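Nasstead Games: Frequently Asked Questions 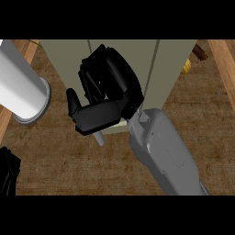
Black robot hand over a brown wooden surface (computer render)

Search the FAQ
Enter a keyword
Search

We get many of the same emails each week, so the answers are collected on this page. Nasstead is a small independent studio. We make Gavura, a browser-based trading and town-building game, and we are working on a second game called Erura. If your question is not covered, the support address is at the bottom.

ABOUT THE STUDIO

Who works at Nasstead?

Five people. Gareth Gosling and Junhao Yu started the company and still own most of it. Junhao writes the server code. Gareth does design and handles the business side. Yiran Tang does art and interface work, Brunello Amato writes the client, and Albane Masson runs support and translation. We hire contractors for music and sound.

Where did the company come from?

Gareth and Junhao worked together at a company that made scheduling software for dental offices. Gavura was an evening project for the first two years. They left their jobs when the game was bringing in enough to cover one salary, and split that salary between them until it grew.

Do you have a publisher?

No. We talked to two publishers before Gavura left beta. One wanted a mobile version first, and the other wanted the rights to any sequel. We turned both down.

Do you have outside investors?

No. The game was paid for with savings, a small bank loan (since repaid) and subscriptions.

How does the studio make money?

Almost all of it comes from Gavura subscriptions. A small amount comes from the soundtrack and from cosmetic town banners. We do not run ads and we do not sell player data.

How many subscribers do you have?

At the last count, 2904. The number goes up in winter and down in summer. We can pay everyone at the current level, and we plan our spending on the assumption that it won't grow.

ABOUT GAVURA

Is Gavura free?

You can play free for as long as you like with one town. A subscription lets you run up to four towns, gives you a longer build queue and opens the long-distance trade routes. Free players can join guilds and vote in them, but they can't found one.

Can I buy resources or speed up buildings with money?

No. We tried paid speed-ups for a few months during beta. They brought in money, but players who didn't buy them left quickly, and the markets on two worlds stopped working. We removed them and refunded anyone who asked.

How long does a world last?

Eleven months, followed by a short break, and then the world resets. Your account, banners and guild history carry over. Towns and goods do not.

How many players are on each world?

New worlds are capped at 470. We used to allow more. On the larger worlds, newcomers were placed so far from the trading centers that most of them quit within a week. The lower cap also keeps the server's hourly market update short.

Why did the Wan world close early?

Wan was our first world with seasonal rivers. A bug in the flood code let a few guilds copy grain by moving it during the changeover. By the time we found the cause, the duplicated grain had been sold through most of the map and we had no clean way to take it out. We closed the world, gave every subscriber on it free time and moved the players who wanted to continue to a new one. Seasonal rivers came back later with different code.

When is maintenance?

Sunday at 6:00 a.m. Eastern. It usually takes less than an hour. Build queues are paused while the server is down and caravans do not lose time.

Can I play on my phone?

Yes, in the phone's browser. The market screens are cramped on a small display and Brunello is reworking them. There is no app, and we have no plans for one at this time.

Are bots or scripts allowed?

No. Browser extensions that change colors or text size are fine. Anything that clicks, sends orders or reads the market for you is not. A first offense gets a two-week suspension and a second one closes the account.

Can two people play from the same house?

Yes. Let Albane know first so the accounts can be marked. Shared-household accounts can't trade directly with each other or sit on the same guild council.

ABOUT ERURA

What is Erura?

A single-player game about running a ferry line between small islands. It uses the trading model from Gavura with a much smaller map, and it works offline.

Why a single-player game?

Gavura needs someone on call every day of the year, and with a team of five we can't support a second online game. Erura can be finished, released and patched without that. Several of us also wanted to make something with an ending.

When will it be out?

We don't have a date. We announced one for Gavura and missed it twice, so this time we will announce a date when the game is finished and in testing.

Will it have crafting, combat or multiplayer?

No to all three. The early prototype had a cargo crafting system, and it took up half the playing time without adding much. Gareth cut it in March, and the project has moved faster since then.

Can I join the test?

The current test group is full at 300 people. Most of them came from the Gavura mailing list. When we open more places we will write to the list first.

Does Erura take time away from Gavura?

Some. Junhao and Albane are on Gavura full time. The other three split their weeks. Gavura updates are smaller than they were two years ago, but we still release one every month.

WORKING WITH US

Are you hiring?

Not now. We keep portfolios from artists and composers on file for a year. Please send a link and no attachments.

Do you take game ideas?

No. We delete unsolicited design documents unread, for legal reasons. Suggestions for Gavura are welcome on the forum, where everyone can see them and reply.

Can I stream your games or post videos?

Yes, including videos that earn money. You don't need to ask. Testers should wait until Erura is released before posting footage of it.

What tools do you use?

The Gavura server is written in Go with a PostgreSQL database. The client is TypeScript. Erura is being made in Godot, and Yiran does most of the 3D work in Blender.

I'm starting a studio. Can I ask you for advice?

You can write, but replies are slow. The questions we get most are about money. We kept our day jobs until the game could pay us, we kept a list of features we had agreed not to build, and we held back six months of server costs before paying ourselves anything extra. We can't say if that would suit a different kind of game.

BILLING

How do I cancel?

Open Account, then Subscription, then Cancel. Your extra towns stay active until the end of the paid period. After that they are frozen, and you can pick which one to keep open.

Can I get a refund?

Yes, within 14 days of a payment. Write from the email address on the account and include the world name. Refunds go back to the original card.

Do prices change for existing subscribers?

We have raised the price once. People who were already subscribed kept the old price, and they will keep it as long as the subscription doesn't lapse.

Was this page helpful? 11 people said yes
Share | 0 comments

Contact: use the support form under Account or write to Albane at the support address in your welcome email
© Nasstead Games. All rights reserved.
Back to top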